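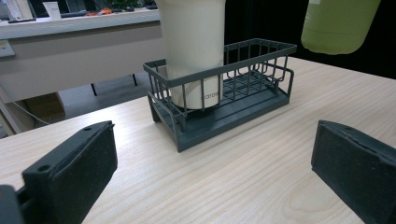
机器人社这学期的项目做到第七周了，开个串记一下进度，也给下学期接手的人留个底。题目是Ivanov杯的桌面整理组，要求机械臂把桌上的杯子和瓶子一个一个放进沥水篮，放完算一轮。

先说分工。我们组一共五个人，两个人做采集，一个人洗数据，一个人训模型，我写标定和回放的脚本，顺便管表格。采集的人每周会换，所以下面讲到的手感问题每个人说法都不太一样。

路线是手持夹爪采演示，再拿去训策略，最后上臂跑。之前一届用的是遥操作，一下午采不了几条，还老撞桌子。手持的快很多，缺点是人会不自觉做一些臂做不出来的动作，比如手腕拧过头。

截止昨晚一共采了1,702条，这个数是原始条数，还没筛。筛选标准贴在共享表第二页，主要看三样：定位有没有丢、夹爪开合有没有记上、东西最后是不是在篮子里。

丢定位最常见的情况是相机前面被一个大东西挡满了。夹高的瓶子时，瓶身正好在画面中间，能用来定位的背景就剩两边一点。所以采瓶子的时候手要慢，起手那一下尤其要慢，别一夹住就往上提。

另外一个丢定位的原因是桌面太干净。同一块平整的桌面占了大半个画面，特征点少得可怜。后来我们允许在桌上多摆几样东西当干扰物，定位反而稳了，模型那边也说泛化会好一点，算两头都占到。

场地在Praseteo楼二层，平时是办公区，我们借靠外的几张桌子。傍晚六点以后人少，光也比较稳定，白天窗帘一开一关曝光就变。采集表里有一栏要填光照，请填，不要空着，上周有一整批没填，洗数据的同学没法分组。

说一下夹爪。指头是社里自己打印的，换过三版。第一版太光滑，夹瓶子会往下溜；第二版加了指垫，但垫子贴歪了，两边受力不齐；现在用的是第三版。指垫是耗材，采集前用手摸一下边缘，翘起来就换，备件在工具柜第二个抽屉里。

标定每次开工都要做，不要想着昨天做过今天就省了。夹爪放进包里再拿出来，相机的角度就可能动过。流程是先拍标定板，再空手开合五次，脚本会输出一个误差值，大于设定的阈值就重来。

上周三个人连续两天没做标定，那两天的数据全部标了待定，后来只救回来一部分。不是要怪谁，流程写得太长，没人愿意看。我已经把它压成一页了，贴在桌子侧面。

训练部分用的是Otov，学长们维护的一套开源代码，我们在上面改了数据读取和动作归一化。原版默认固定长度的片段，我们的演示长短差得多，放一个杯子很快，放高瓶子要慢慢找角度，直接截断会把最后松手那一段截掉。

松手那一段被截掉的后果，第一次上臂的时候就看到了：臂把杯子送到篮子上方，停住，不松。当时大家以为是夹爪驱动的问题，查了一个晚上的线和串口，最后回头看数据才发现训练集里几乎没有松开的动作。

改成变长以后好了。代价是显存吃得多一些，批大小得往下调。我们用的是Wotura课程平台分给社团的机时，一周70小时，三个组一起分，排队表在群公告里。晚上提交、早上看结果是比较合理的节奏，白天别占着调试。

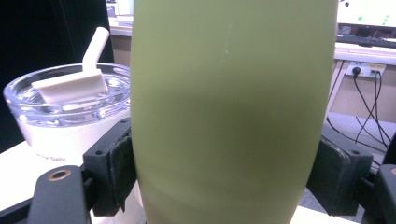

接着说物体。桌上的东西我们分三类：矮杯、高杯、瓶子。矮杯最容易，模型用很少的数据就能学会。高杯放进篮子以后重心偏高，放歪一点就会靠在边上。瓶子最难，粗，夹爪开口要张到接近最大才能套进去，左右余量都很小。

开口余量小这件事，人拿在手里的时候感觉不出来，因为人会自动对中，碰到一点边也能顺着滑进去。臂不会，碰到了就推，推倒了就是一轮作废。所以采瓶子时要求先停在瓶子正前方再往前送，不要斜着插。

夹的高度也有讲究。太高，提起来下面会晃；太低，手背离桌面太近，臂上跑的时候会触发碰撞保护。我们试下来夹在瓶身中间偏下比较稳。采集的时候不用量，目测就行，有一点变化对训练是好事，只是别每一条都夹在最上面。

两个物体靠得近的时候，先拿哪个？规则没有规定，但演示里必须一致，不然模型会在两个中间犹豫，来回晃几下再停住。我们统一成先拿离夹爪近的。这一条是第四周才定下来的，之前的数据里顺序很乱，已经按首个抓取对象重新打了标签。

透明的东西目前先不作为抓取对象，只当干扰物摆着。反光会让深度那一路出很多空洞，而且赛题的物体清单里也没有。以后想扩展的话可以单独开一个小项目，社里有两个同学感兴趣。

测试结果。上周跑了200轮，物体位置每轮重新摆，失败19轮。失败的记录我都看过一遍，按原因分在表格里，最多的还是瓶子被碰倒，其次是放下时底部磕到篮子边框，剩下的是通信断了，和模型没关系。

磕边框的问题，我的看法是演示里抬得不够高。人拿着夹爪会贴着篮子边沿过去，路径很短，看着利索，臂的误差一叠上去就磕。下周采集时统一要求抬高一点再平移，宁可多走一段。已经采的不删，先看混着训行不行。

有同学问能不能直接在推理的时候给轨迹加一个高度偏置。可以，我试过，磕边框是少了，但松手的时候高度也跟着偏了，杯子是掉下去的。要加的话得分阶段加，那就又要判断阶段，比赛前不想引入这个，先放着。

比赛规则再贴一遍，群里老有人问：每队三次机会，取最好的一次；每次限时，超时按已放好的个数给分；东西倒了可以继续，但倒了的那个不算；现场不能改代码，可以换权重。沥水篮由主办方提供，尺寸提前公布，和我们现在练的这个不完全一样。

因为篮子不一样，所以这两周要换着篮子采。活动室有一个旧的，隔条更疏，再去买一个小一号的。买的时候留好发票，备注写Ivanov杯耗材，不要和春招新的钱混在一起报。

数据命名也说一下。统一是周次、采集人代号、物体类别、序号，中间用下划线，不要用空格，不要用中文。上周有个文件夹叫“新的新的”，里面还有一个“新的”，我花了一节课的时间才弄清楚哪份是最后版本。

还有存储。夹爪里的卡采满一半就倒出来，不要等到满。卡满了不会报错，它会继续录，但文件打不开。这个坑上学期就有人踩过，写在旧文档里，旧文档在哪没人知道，所以在这里再写一遍。

倒数据之后先跑一遍检查脚本再清卡。脚本会列出时间戳不连续的条目，少量跳帧可以接受，连续丢的就直接扔。检查一批要几分钟，等它跑完，别中途合上电脑。

给大一的同学：第一次来采集不用紧张，先空练十几条不存盘的，熟悉一下开合的力度和相机的位置。常见的毛病是手太快，另外就是喜欢盯着自己的手看，忘了相机要朝着物体。练到能连续放好五次再开始正式录。

也有人问不会写代码能不能参加。可以。采集、看回放、标失败原因都不需要写代码，而且标失败原因这件事现在最缺人。标久了对模型为什么会出错会有感觉，之后想学训练也会快一些。

五月前的安排：这周补瓶子的数据，重点是两样东西挨着放的情况；下周换篮子，同时把抬高的要求加进去；再下一周停采，只训练和测试。停采之后发现的问题只改参数，不再加数据，去年就是加到最后一天，权重都没来得及测。

测试的时候请两个人在场，一个人手放在急停上，一个人摆物体。摆物体的人在臂回到零位之前不要把手伸过去。之前有人趁它停顿的时候去扶瓶子，臂刚好动了，没碰到人，但这种事不能有第二次。

补充一个上面漏掉的：标定板用完平放，不要卷。我们那张已经有一点弯了，误差值比刚打印出来时高，正在重新打一张贴到硬板上，弄好之前先用旧的，采集时压住四个角。

今晚七点照常在二层，带电脑的坐里面，采集的坐外面。排班表还缺两个空，有时间的直接填名字，填了就别改。下一次更新等换完篮子的测试结果出来再写。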